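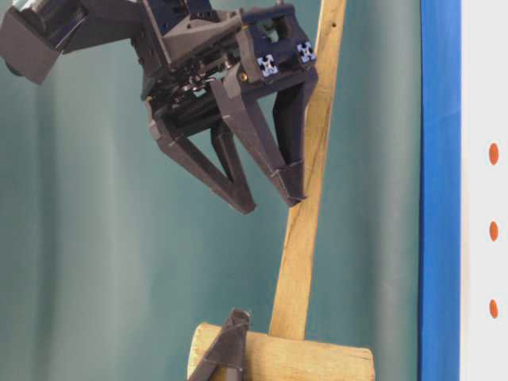 Wooden stick at an angle, pale teal background.

Subject: Re: [dillness-trails] Marks on the Puston side

On 30 Jul 2026 a list member wrote:

> I walked the Dillness loop from the Puston lot and lost the marks twice. The
> first time was past the old quarry, where the path splits and there is
> nothing on either branch until you have gone a good way down one of them.
> I picked the left one and it ended at a fence.
>
> The second time was at the county line. The stone there says 1761 and the
> trail sheet says to turn "at the stone," but there are two paths leaving
> from it. The sheet doesn't say which.
>
> Are we still using painted marks on that side or have they all been
> switched to tags? I saw both. Some of the tags have faded so much that I
> couldn't tell what color they were supposed to be. Also, is the 300 foot
> spacing still the rule?

We are using both for now. The paint on the Puston side is old and it stays until it wears off. New marks are tags. Where you find a tag and a painted mark that disagree, follow the tag.

The 300 foot spacing still holds for open woods. Near a junction it should be closer. I would like to see a mark within 100 feet after every split, on the correct branch only. We used to put one on the wrong branch with a bar through it, and people kept reading the bar as part of the arrow.

On the quarry split, you want the right branch. The left one was the trail until the land past the fence changed hands. I have it down to be blocked with brush, and I'll put a double mark on the tree before the split. If anybody is out there sooner with loppers, drag whatever is lying around across the left path. Please don't cut anything standing.

At the 1761 stone, take the path that goes downhill. The sheet is wrong, or at least not finished. It was written when there was only one path. The other one goes to Jaidee Pond and has been walked in over the last couple of years by people fishing. I don't want anything attached to the stone itself. It belongs to the county and we had a letter about that once already. There is a large beech just below it that will do.
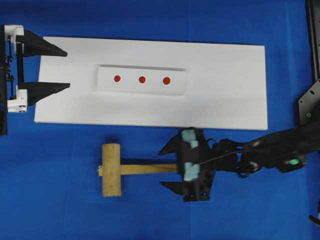
Junction marks are the part I would like comments on before the next order goes in. At present a turn is shown with two marks, one set higher than the other, and new walkers don't know what that means. The Cestaneo trails use a different mark for junctions than for the ordinary run of the path, and I think we should do the same. My suggestion is three small red dots on white in a straight row, evenly spaced like the ones in the photo above. You would see it, stop, and look for the next regular mark. It says "junction" and leaves the direction to the tag after it. Red on white should be easy to pick out on bark. It does fade, as you found, so I'd want to ask about outdoor ink before we pay for any.

If we go ahead we need to order 500, which is the smallest lot we can get at the price we had last time. That is more than the Dillness loop needs. The rest can go to the Puston connector and the pond path if we ever take that one on. I am not in favor of taking it on. It is wet at the low end and would need boards.

A few smaller things:

The sheet in the box at the Puston lot is the old one. Please take it out if you pass by. The new one isn't printed yet, and no sheet is better than that one.

Use aluminum nails and leave the heads out half an inch so the tree has room to grow.

Send comments on the junction mark to the list, please, so they are all in one place. I'd like the tags up before the leaves are down in November, when the path gets hard to follow at the quarry even for those of us who know it.

--
dillness-trails mailing list
To leave the list, send a blank message with "unsubscribe" in the subject line.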